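Dec 15, 2022

Sink day again. I promised Hường I'd write this one up properly instead of leaving six words on the whiteboard, so here goes, and sorry in advance for the length.

The question we keep circling is a boring one: what do you wipe a white ceramic basin with, in what order, and how much water does it really want? Ottavio Sanna thinks I am overdoing it. His view is that a sink is a thing you rinse. My view is that a sink is a thing you rinse and then find out you've pushed half the mess up under the rim and into the overflow, where it sits and waits for you.

Setup is the same vanity as last time, the white cabinet with the wide top. I like this one. The flat bit on the right is big enough to put a bottle down without it sliding in, and the corners are all rounded, so there's nowhere sharp for the cloth to snag. The single-lever faucet is nicer than the old two-handle one we had in March, mostly for the thin stream. With the old one you either had nothing or you had a wet shirt.

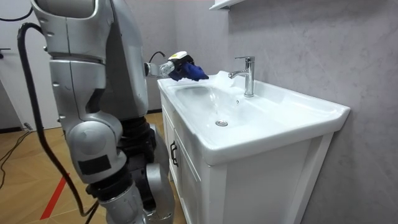 About the water, then. I've gone back and forth on whether to wet the cloth or wet the bowl, and I'm now firmly a wet-the-bowl person (Ottavio, write your own entry!). A thin stream aimed at the drain does very little for the sides, but it gives you somewhere to drag things toward, and the last bit goes down without a second pass. Full blast is hopeless in a bowl this shallow. It hits the bottom, fans out, and carries whatever you had nicely gathered right back up the front wall. I did that twice in one morning last week and then had to do the floor.

Quantities, for whoever repeats this. A dry cloth takes 30 ml before it starts to drip when I hold it up bunched. I measured with the small cylinder, poured slowly, and stopped at the first drop. Wrung out hard it keeps hold of very little, and that's the state I want for the final wipe. A soaking cloth feels productive but it leaves a film of gray water behind it, and on glossy white you see every bit of that once it dries.

The soil mix is the part I'm still fussing over. Old recipe was too thick and came off in one satisfying swipe, which taught us nothing about real bathrooms. Hường thinned it with 200 ml of tap water and the new stuff behaves much more like what you'd find at home after somebody has rinsed out a paintbrush or done their roots over the sink. It runs where it likes and thins out to fine lines at the ends, and those fine lines are the bit that hangs on. The fat spots lift right away. Why that should be I don't know, maybe there's just so little of it that the cloth rides over the top. Somebody who remembers more chemistry than I do is welcome to pencil something in the margin.
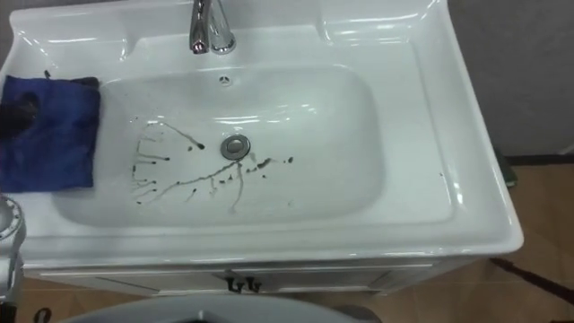

Cloth notes. Microfiber wins, no contest, and I say that as a person who brought in her own cotton dishcloths and was rooting for them. Cotton smears. The Lustov sponge is fine on the flat deck but too stiff for the curve where the wall turns into the floor of the bowl, and it skips. The Traver cloths are good when new and go bald after a few washes. I've stuck with blue for everything in the basin because then no one grabs it for the bench by mistake (the bench ones are yellow, PLEASE keep it that way).

Bunched or folded? I've always been a folder. You get clean faces to turn to, very tidy, my mother would approve. But in a basin a loose bunch does better than I expected! It squashes into the curve, it goes around the drain without catching on the ring, and you don't spend your life refolding. Where it loses is along the rim, since a bunch has no edge to run with. So my current habit is bunch for the bowl, then shake it out and fold for the rim and the ledge behind the faucet. Hường does the whole thing bunched and is faster than me, and her rims are, well, her rims.

Order matters more than pressure. Start on the near side, come in over the rim, and go down toward the drain. If you begin in the middle you just make a bigger middle. Then the side walls, then the back one around the overflow, and only then the drain itself. I press lightly on the first pass and harder on the second. Scrubbing in circles is a bad habit I'm trying to lose, it feels thorough and mostly moves the lines about.

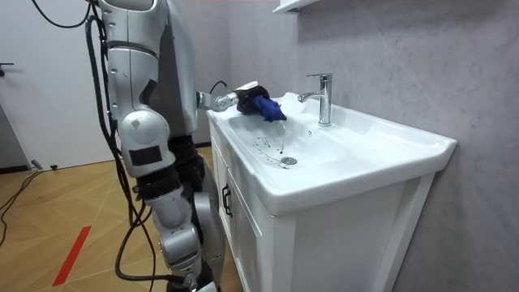

Cleaner: I tried a capful of Bastos on the cloth and then plain water, same mix, same bowl. Plain water needed one more pass. The Bastos leaves a slight drag when you run a finger over the ceramic afterward, and it smells like a swimming pool, so I'd keep it for the drain ring. The Esurex bottle has wandered off again. If it's on your shelf, it's mine, it has a strip of green tape on the lid.

Drying is still unsolved. Let it air dry and you get spots on the faucet body, every time, our water is terrible. A second dry cloth fixes that in seconds, but then we're a two-cloth job and the laundry pile is already ridiculous. Ottavio suggests leaving the spots. Noted.

To do:
Wash the blue cloths, no softener (softener makes them push water around).
Mix a fresh batch of soil and label it with the date this time.
Try the bunch-then-fold routine with the mix left overnight. I expect to regret that one.
Check the seal along the wall behind the vanity, I keep splashing back there.
Ask Hường for her dilution notes, mine have a coffee ring right over the second step.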